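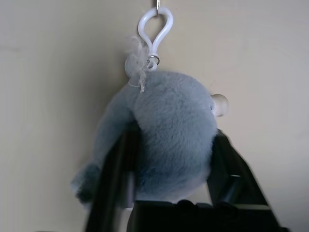
Home | Products | Newsroom | Trade | Contact

OSUSIA, 13th March -- Garico today announced a new line of small plush bag charms, to be sold through Appiah gift shops beginning in May. The line consists of six animal designs in short-pile fur, each fitted with a plastic clip and a metal split ring.

The clip and ring form a two-stage attachment. The clip opens for hanging on a bag strap, zipper pull or wall hook. The split ring stays with the toy, so a worn clip can be replaced without cutting or resewing the head seam. Replacement clips will be sold in packs of two.

"Most returns on our earlier charms involved the attachment point and had nothing to do with the plush," said Rasha Karam, product manager at Garico. "We moved the load off the stitching and onto a separate loop."

Each sample was hung from a fixed hook for 30 days before the design was approved. Ears and limbs were pull-tested separately. Twine bows are decorative and carry no load -- they may be removed by the buyer.

Surface washing with a damp cloth is recommended. The charms should be air-dried and kept away from direct heat.

Donal Brennan, who heads purchasing for Appiah, said the line will be stocked in 13 stores at launch. Display hooks will be supplied with the opening order.

Trade buyers may request samples through the Garico sales office.

Filed under: Gifts & Accessories, Product News

Recent releases
Garico revises carton sizes for trade orders
Nullico to supply split rings for charm line
Appiah opens spring ordering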